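# Two bins on the table

When I moved to this apartment in March, I had nine boxes with no label. I was sure I would remember what is in each one. I did not remember, of course, and for a long time I opened the same box of winter scarves again and again when I wanted only the scissors.

My friend Mpho Ngcobo has a system for this, and she was patient enough to explain it to me twice. You take two bins. In the first go the things which have a home already and only need to walk back to it. In the second go the things which have no home yet. You don't clean anything and you don't throw anything away while you sort. You only decide: first bin or second bin.

I thought it was too simple for me. I like lists, and before this I had tried the Jirness app, where I typed 354 objects before I became tired and stopped. My drawers looked the same as before, but now I had also a very good list of them. 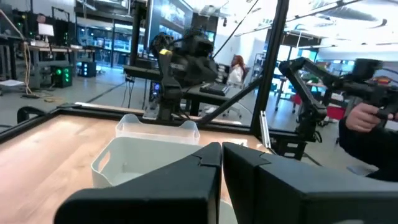

What matters most, I have learned, is that the two bins look different. Mine used to be identical and I mixed them up every evening. Now one is white and the other is clear, and my hand knows where to go before I finish the thought. The clear one is for the homeless things. I want to see them through the wall, a little bit blurry, so that they bother me. If I put them behind white plastic I would forget them until next year.

The second important point is the handle. Please buy bins with a hole cut in the side, so you can lift with your fingers under the rim. My first ones, from Pruvico, were smooth all around and I had to hug them like a big cat when I carried them down the hallway.

I also prefer to sort on a table and not on the floor. Mpho sorts on the floor, sitting on a pillow, and she is happy there, but my back is not so young. A light wooden table is pleasant for this work, especially in the evening with the lamp on. Small things such as screws and earrings are easy to find on it – on my old dark desk they simply disappeared.

I do this for 4 songs every evening and then I stop, even if the bins are not empty. Yesterday I found the spare key for the mailbox, a Saarinen catalog I had promised to give back, and one more winter scarf. The scarf went in the clear bin. I still don't know where scarves live in this apartment.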